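모스트홀름 봄 정리, 바닥부터 창고까지
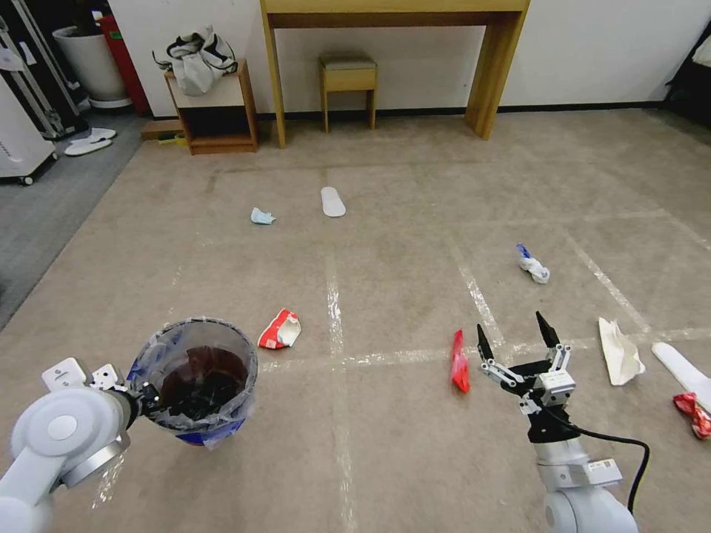

모스트홀름, 3월

카펫 바닥에 흩어진 포장지와 잡쓰레기. 투명 비닐을 씌운 쓰레기통이 옆에 있다.

모스트홀름 건물은 해마다 3월에 한 번 전체를 정리한다. 올해는 카펫 방에서 시작해 복도, 탕비실, 창고 순으로 진행했다. 방마다 한두 줄로 적던 예년 방식을 그대로 따랐고, 다음 해에 참고할 만한 내용은 조금 길게 남겼다. 글은 야친 중(Yaqin Zhong), 창고 목록은 쥔하오 추이(Junhao Cui)가 맡았다.

카펫 방

큰 것부터 줍기
청소기는 마지막에 꺼낸다. 비닐 포장과 휴지는 흡입구에 걸리므로 손으로 먼저 치운다. 작년에는 순서를 바꿨다가 호스를 두 번 분해했다.

빨간 포장지
붉은색 비닐 포장은 멀리서도 잘 보여 금방 줍는다. 베이지나 회색에 가까운 바닥에서는 투명한 조각과 흰 종이가 늦게까지 남는다. 한 바퀴 돈 다음 반대쪽 벽에서 다시 한 번 훑어보면 빠뜨린 것이 나온다.

흰 깔창
신발 깔창 두 장이 바닥에 있었다. 깔창은 재질이 섞여 있는 경우가 많아 이 건물에서는 일반쓰레기로 분류한다. 짝이 있는 깨끗한 것은 분실물 상자에 넣는다.

휴지와 마스크
구겨진 상태로는 둘을 구별하기 어렵다. 어느 쪽이든 펼치지 말고 바로 일반쓰레기로 넣는다. 집게를 쓰거나 장갑을 낀다.

뚜껑 있는 용기
병이나 용기는 속을 비우고 뚜껑을 분리한다. 종이가 감겨 있으면 벗겨서 따로 둔다. 내용물이 남아 있으면 탕비실 싱크대까지 가져가서 비운다. 카펫 위에서는 뚜껑을 열지 않는다.

비닐 봉투
쓰레기통에는 통보다 넉넉한 투명 봉투를 끼우고 가장자리를 밖으로 접어 내린다. 너무 작은 봉투는 조금만 무거워져도 안으로 빠진다. 봉투는 디라(Dila) 10장 묶음을 쓴다. 창고 왼쪽 선반 둘째 칸에 있다.

봉투 교체
가득 찰 때까지 기다리지 않는다. 통의 80퍼센트쯤에서 묶으면 손잡이를 만들 여유가 남는다. 새 봉투를 끼우기 전에 통 바닥을 마른 걸레로 한 번 닦는다.

투명 테이프
카펫에 투명 테이프가 여러 줄 붙어 있다. 떼지 말고 그대로 둘 것. 청소기는 테이프 선과 나란히 밀고, 선을 넘을 때는 헤드를 살짝 든다. 들뜬 끝부분은 손으로 눌러 주고 떨어져 나간 조각만 줍는다.

청소기
디노(Dino) 청소기를 썼다. 카펫에서는 흡입을 중간으로 맞춘다. 세게 하면 헤드가 바닥에 붙어 잘 밀리지 않는다. 먼지통은 방 하나가 끝날 때마다 비웠고 필터는 저녁에 따로 털었다.

얼룩
창가 쪽에서 커피 얼룩 하나를 찾았다. 미지근한 물을 적신 천으로 두드린 뒤 마른 수건을 덮어 두었다. 색이 옅어졌지만 완전히 빠지지는 않았다. 다음 정리 때 다시 볼 것.

복도

게시판
기한이 지난 안내문을 전부 뗐다. 압정은 유리병에 모았고, 휘어진 것은 버렸다. 게시판 아래쪽 코르크가 부서져 가루가 떨어진다. 교체 여부는 정하지 못했다.

우산꽂이
주인을 알 수 없는 우산이 많다. 살이 부러진 것은 천과 금속을 분리해서 내놓고 멀쩡한 것은 입구에 두어 누구나 쓰도록 했다. 바닥 물받이에는 모래가 굳어 있어 솔로 긁어냈다.

신발장
칸마다 신문지를 새로 깔았다. 위쪽 칸은 발판이 있어야 손이 닿는다. 이름표가 떨어진 칸은 비워 두었으니 쓰려는 사람이 이름표를 다시 붙이면 된다.

현관 매트
밖으로 들고 나가 털었다. 둘이 양쪽 끝을 잡아야 한다. 매트를 걷은 자리는 물걸레로 닦고 마를 때까지 창을 열어 두었다.

탕비실

냉장고
날짜가 지난 소스와 이름이 없는 용기를 정리했다. 이틀 전에 쪽지를 붙여 두었더니 절반 넘게 미리 가져갔다. 선반 유리는 빼서 씻고 완전히 말린 다음 다시 끼웠다. 가운데 선반은 방향이 있어서 턱이 뒤로 가야 맞는다.

컵
찬장에서 꺼내 보니 모두 67개였다. 평소에 쓰는 수보다 훨씬 많다. 이가 나간 컵과 손잡이가 흔들리는 컵을 골라내고, 남은 것 가운데 31개만 찬장에 돌려놓았다. 나머지는 상자에 담아 창고로 옮겼다.

수세미와 행주
수세미는 모두 새것으로 바꿨다. 행주는 삶아서 널었고, 헤진 것은 잘라 바닥 걸레로 돌렸다. 싱크대용과 식탁용이 섞이지 않도록 고리를 양쪽으로 나누었다.

배수구
거름망을 빼서 칫솔로 닦았다. 물이 천천히 내려가던 문제는 나아졌지만 따뜻한 물을 한꺼번에 부으면 아직 조금 고인다.

분리수거함
종이, 플라스틱, 캔 순서로 놓았다. 전에는 캔이 가운데라 플라스틱과 자주 섞였다. 글씨가 지워진 스티커도 새로 붙였다. 종이컵은 헹군 다음 겹쳐서 종이 쪽 옆의 통에 세운다.

창고

상자
안이 비었는데 부피만 차지하던 상자를 펴서 묶었다. 묶음이 너무 두꺼우면 계단에서 들기 힘들어 허벅지 높이를 넘기지 않도록 했다. 노끈은 십자로 한 번이면 충분하다.

선반
현(Hyun) 조립식 선반의 넷째 칸이 기울어 있었다. 나사를 조이고 무거운 물건을 맨 아래로 내렸다. 세제는 눈높이보다 낮은 칸에, 화장지는 맨 위에 둔다.

전선과 멀티탭
길이별로 나눠 감고 종이테이프에 길이를 적었다. 피복이 벗겨진 것은 따로 빼서 폐기 상자에 넣었다. 작동을 확인하지 못한 멀티탭은 파란 바구니에 있다. 확인하기 전에는 쓰지 말 것.

페인트
뚜껑이 열리지 않는 통은 버리는 방법을 문의한 뒤 처리하기로 했다. 남은 흰색 한 통은 쓸 수 있다. 복도 벽을 덧칠할 때 이것부터 쓴다.

분실물 상자
장갑 한 짝, 열쇠고리, 독서용 안경, 어린이용 모자. 4월까지 입구 선반에 두고 찾아가지 않으면 정리한다. 안경은 케이스가 없어 천으로 싸 두었다.

마무리

쓰레기 배출
봉투는 뒷문 안쪽에 모았다가 저녁 7시 이후에 내놓았다. 뒷문 문턱이 높아서 수레가 걸린다. 널빤지를 대고 넘기면 된다. 널빤지는 쓰고 나서 문 뒤에 세워 둔다.

도구 씻기
집게와 쓰레받기는 세제로 씻어 거꾸로 세워 말렸다. 빗자루는 매달아 두어야 솔이 눕지 않는다. 고무장갑은 뒤집어서 안쪽까지 말린다.

다음에 살 것
투명 봉투, 청소기 필터, 고무장갑 중간 크기, 종이테이프. 큰 고무장갑은 많이 남아 있다. 영수증은 창고 문 안쪽 봉투에 넣는다.

남은 일
카펫 방 커피 얼룩, 게시판 코르크, 탕비실 배수구. 창고 전구 하나도 깜빡거린다. 예비 전구는 규격이 맞지 않아 아직 갈지 못했다.

글 야친 중 / 창고 목록 쥔하오 추이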